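Does Background Noise Change How Fast We Read?

My term project for Intro to Research Methods

I picked this topic because I have read every assigned chapter this year with something playing in my headphones, and my roommate swears it makes me slower. She reads in total silence with the door shut. So when Ms. Petrenko (Rhonda Petrenko, our section leader) asked us for a question we could test with almost no money, mine was ready before she finished talking.

My question was simple. Do people read slower, or remember less, when there is talking going on behind them? I left music out in the end. Everybody likes different songs, and I had no good way to pick one that wouldn't annoy half of my readers.

What I used

Two short articles from the Pristville library newsletter, one on the old Clelier ferry and one on how the town gets its drinking water. The ferry one is 699 words and the water one is 798. I wanted them the same length and spent a whole evening trying to trim the water article, but every cut made it read like a telegram, so I left it alone and worked with words per minute.

For the noise I recorded the lunch line in the Paredes Building. It's mostly trays and people talking over each other – you can catch a word now and then but never a full sentence, and that was what I was after. I played it on a small speaker set behind the reader's chair.

How each session went

Each person read one article in quiet and the other with the lunch line going. I switched the order from one person to the next, and I switched which article got the noise too (Babar Siddiqui pointed out that I had forgotten this in my first plan, and he was right, so thank you Babar!). After each article they turned the page over and answered a short set of questions without looking back.

I timed everyone with my phone. People raised a hand when they got to the last word, which sounds silly but worked better than having them say "done," because a couple of my friends like to say it early.

Most of the sessions were in the afternoon. I tried one on a Thursday at eight in the morning and my reader yawned through both articles, so I stopped booking mornings after that.

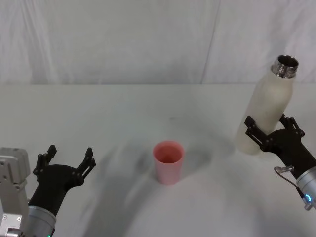 What I found

The noise did slow people down, but less than I expected. The bigger difference was in the questions. Almost everyone did worse on the article they read with the lunch line playing, and names and dates were what went missing first. They could tell me what the ferry was for, but they couldn't tell me who built it.

My roommate was the strangest case of all. She read faster with the noise on! She told me she was just trying to get it over with, and her answers looked like it, with a score of 73 percent in quiet and a lot less with noise.

What I would change

I'd use more readers, and I'd find people I don't know. My friends wanted to help me, and I think a few of them tried harder than they would on a normal reading assignment.

I would also write both articles myself so they match. A round 1000 words each would be good, long enough for people to settle in. The water article has a paragraph on the Zurkska pumping station that everybody got stuck on, noise or no noise, and I'm sure it pulled the speeds down.

The last thing is the speaker. I set the volume by ear every time, and I should have marked the dial with tape on the first day. I only thought of it while I was packing up.

As for my own reading, I still use the headphones, but I take them off for anything with a quiz attached.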